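Posted in June by Levchenko

Getting a hand to touch a flat thing gently: contact-gated approach in Vomby

If you have ever told an arm to "go down to the table" and then listened to the table complain, this page is for you. I've spent a lot of evenings on this one behavior and I'm still delighted every time it goes right. A hand comes down over a flat object, feels it, and stops pushing. It sounds like nothing! It's also the first half of almost every manipulation skill I care about, from sliding a folder toward an edge to opening a cover.

This is written for Vomby, the little behavior runner we use at Iltside, but apart from the names of the settings you should be able to carry all of it over to whatever control stack you have. I'm assuming you can already command the wrist in Cartesian space, that you have one camera near the head, and that you get some kind of torque or motor current reading from the fingers. No fingertip sensors needed. They're lovely if you have them, and you can swap them in at step 5.

Before you start

Calibrate the head camera to the robot base. If you did it last month and somebody has moved the neck mount, do it again. A small angular error at the head turns into a surprisingly large offset out at the far side of the table, and you will spend an afternoon tuning gains to fix a problem that lives in a transform.

Put the emergency stop where your other hand can reach it. Set the joint speed limit low, lower than feels reasonable. You can raise it later and you will enjoy raising it later.

Pick an object you can afford to scuff. A closed hardcover is just about ideal. It's stiff, it's flat, it has a clear outline and it doesn't run away when you press on it.

Step 1. Find the table before you find the object

Fit a plane to the tabletop first and keep it. Everything after this is measured relative to that plane, so it's worth doing well. In Vomby the block is called surface_fit, and it takes a depth cloud and a rough box to look inside.

Keep the box well inside the table edges. If it hangs over the back edge you'll pull in floor points, and a robust fit will usually throw them away, and "usually" is a bad word to have in a safety-relevant number. I shrink the box until the fit only ever sees tabletop, then check the result from three or four head poses. The plane height should barely move between them. If it tilts as you turn the head, go back to calibration.

Average the fit over several frames and then freeze it. Don't let it update while the hand is in view. The hand is close, bright and full of odd reflections, and it will happily drag your plane upward right when you need it to hold still.

Step 2. Segment the object and get a usable outline

For a flat object I don't bother with a full 3D model. I want an outline, a long axis and a top height, and that's it.

Run your segmenter on the color image, project the mask onto the frozen plane, and fit a rectangle. The long axis of the rectangle gives you the hand's heading. The top height comes from the median depth inside the mask, and here dark covers will test your patience. Glossy black surfaces return patchy depth on a lot of sensors, sometimes with big holes in the middle and sometimes with confident nonsense. What works for me is to erode the mask a little, take whatever valid points are left, and reject anything below the table plane or more than a hand's thickness above it.

If too few points survive, don't guess. Set the top height to "unknown" and let the slow part of the approach start higher. Contact will tell you the real height anyway. I love this part of the method, because a bad depth reading costs you a few extra seconds and nothing else.

Sunlight deserves a mention too. Light through a window can wash out part of the depth image, and stripes of light and shade across the floor are great at producing edges that a sloppy segmenter wants to believe in. Cropping to the table polygon from step 1 gets rid of nearly all of that. Lock the camera exposure once the crop is in place, metering only on the cropped region.

Step 3. Choose the hand pose

With a multi-fingered hand you have choices, and more choices than you want. For a first version I use one preset: fingers mostly extended, slightly curled at the last joint, palm facing down. The curl matters. Straight fingers hit the surface end-on and your motors feel a hard spike. Curled ones can give a little as they land.

Aim the palm center at the middle of the rectangle and point the fingers along the long axis. The middle is forgiving. If your estimate is off in any direction you still land on the object, and pressing near the center doesn't tip it.

Check reach before you move, at both the hover pose and the contact pose. I once had a plan that reached hover beautifully and then had nowhere left to go, and the arm sat there humming like it was thinking it over.

Step 4. Approach in two speeds

Split the descent into a fast part and a slow part. The fast part goes to a hover pose 28 millimeters above the estimated top. The slow part goes from there down to contact, straight along the plane normal, with the wrist orientation held fixed.

In Vomby that's two motion blocks with a gate between them. The gate checks that the arm has settled, that the hand preset has been reached, and that the force baseline is ready (next step). Only when all of those are true does the slow block begin. Please resist the urge to blend the two motions together for smoothness. The pause at hover is where you get a clean baseline, and it's also a wonderful place for a human to say no.

Set the slow descent to 6 millimeters per second. Yes, it's slow. Have a sip of something.

Step 5. Baseline, then threshold

Motor current has an offset that changes with pose, temperature and, I sometimes suspect, mood. So I never compare against a fixed number. At hover, with everything still, record 400 samples per finger and keep the mean and the spread. Contact is then declared when a finger's reading leaves its own baseline by more than a set multiple of its own spread.

Use more than one finger. My rule is that any two fingers must agree within a short window. One finger alone is often just friction in the tendon or a joint creeping into place. Log single-finger triggers, though! They're very useful for finding a joint that is getting sticky.

Filter lightly. A heavy low-pass makes a pretty plot and a late stop. I'd take a slightly jumpy signal with a two-finger rule over a smooth one that arrives after the hand has already leaned in.

Add a hard floor as well. If the commanded height reaches the table plane plus your smallest allowed object thickness and nothing has been felt, stop and back off. Treat that as a failed approach. Never let the search run through the plane.

Step 6. Hold, don't push

The moment contact is declared, freeze the wrist target at the measured position (measured, please, as the commanded one is already lower) and switch the fingers to a soft hold. In Vomby you set hold_mode to compliant and give it a small current cap. The fingers relax against the surface and settle into whatever shape fits.

Then wait for the readings to go quiet before you call the skill done. "Contact detected" and "resting steadily" are separate events in my logs, and splitting them made debugging so much easier.

Watch the cable while you're at it. If yours loops outside the forearm, a wrist rotation can tighten it enough to show up as load, and your detector will report a touch in mid-air. Run the whole descent once over bare tabletop with the hard floor set high, and look for triggers that repeat at the same joint angles.

Step 7. Look again, with the hand in the way

After contact you'll want a fresh estimate of the object, mainly to see if it has shifted. The trouble is that the hand now hides a good chunk of it, especially from a head camera looking down along the arm.

My fix is to mask the robot out using its own kinematics, grow that mask a bit for calibration error, and fit the rectangle again using only the outline that remains. Corners are gold here, in my case almost literally: the black cover I test with has metal corner protectors, and two visible corners plus the known size from step 2 pin down the pose nicely. Anything printed or embossed on the cover may be mostly behind the fingers at this point, so don't build your tracker around it.

Mind the shadow of the hand too. It falls right on the object and moves whenever the hand moves, and on a dark cover it can swallow the nearby edge. I down-weight any edge that wasn't there in the step 2 outline. 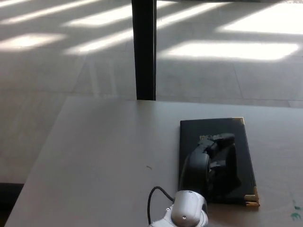
Step 8. Tune it, in this order

Start with the descent speed and leave the threshold loose. Get a complete run with no false triggers, even if the hand presses harder than you'd like. Then tighten the threshold a little at a time until you see a false trigger at hover, and back off one notch. Only after that should you touch the finger cap in the hold.

I did about 18 runs on the Storatham arm before I was happy with the numbers, moving the object a little each time and turning it so the long axis wasn't always lined up with the forearm. Do turn it. A setup tuned on one heading can behave very differently once the wrist has to twist.

Save every run, including the ugly ones. For each, I keep the frozen plane, the outline before and after, the finger baselines and the time between first trigger and quiet hold. That last number is my favorite. When it starts creeping up, something mechanical needs attention.

If it goes wrong

Triggers right at the start of the slow descent: the baseline was taken while the arm was still settling. Make the gate stricter.

Lands well but the object slides: the wrist is moving sideways during descent. Check that you're following the plane normal and that the base frame's vertical hasn't slipped in from an old config.

Never triggers and stops at the hard floor: look at the preset. Fingers curled too far will touch down on a knuckle, and the joint you're reading may hardly feel it.

Second outline is rotated by a right angle: the visible part looks nearly square once the hand is masked. Carry over the long axis from step 2 and only allow small changes.

Once the hold is steady, try a slow sideways pull of a couple of centimeters using the same compliant settings, and run step 7 again when it stops. It's a very short addition to the behavior file, and watching the two outlines line up with the motion you asked for is a real treat.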